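Clesitz House, upstairs flat: move-out inspection
July. Checked by Vaughan McKinnon, tenant Ieva Lūse present throughout.

Smoke alarm, landing: PASS. Extremely loud. The neighbour came out to confirm.

Smoke alarm, kitchen: FAIL. Battery missing. Ieva says it objected to toast. Replace before anyone else moves in.

Carbon monoxide alarm: PASS. Still on the shelf by the boiler, behind a jar of pasta. Moved the pasta.

Windows: PASS, with comment. Back bedroom sash opens 5 cm and then thinks about it. Restrictor is sound, paint is not.

Stair rail: FAIL. Third bracket down is held in by habit. Américo Falcão quoted for this last time and was told it could wait. It has waited.

Sockets and switches: PASS. 21 tested, cracked plate in hall noted again. Same crack.

Hot water: PASS after a long run. Thermostat label says Wanari, the manual in the drawer is for something else entirely.

Bathroom fan: runs. Whether it moves any air is a matter of opinion. Tissue test inconclusive, retest.

Floors: PASS. No lifted edges or trip hazards. Needs a sweep, and there are scuffs — ordinary wear, no deduction. 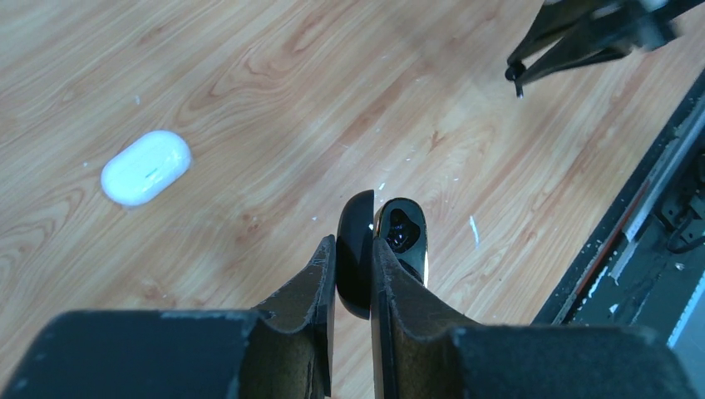
Front door: lock turns, chain fitted, letterbox bites. Filing the flap would take five minutes, so put it down for autumn.

Keys: 3 sets issued, 2 back. Mārtiņš Lūse has the other and is posting it.

Deposit: hold up to 300 until the key turns up. Kitchen alarm is on us.

Copy to Austra Urbonaitė at the office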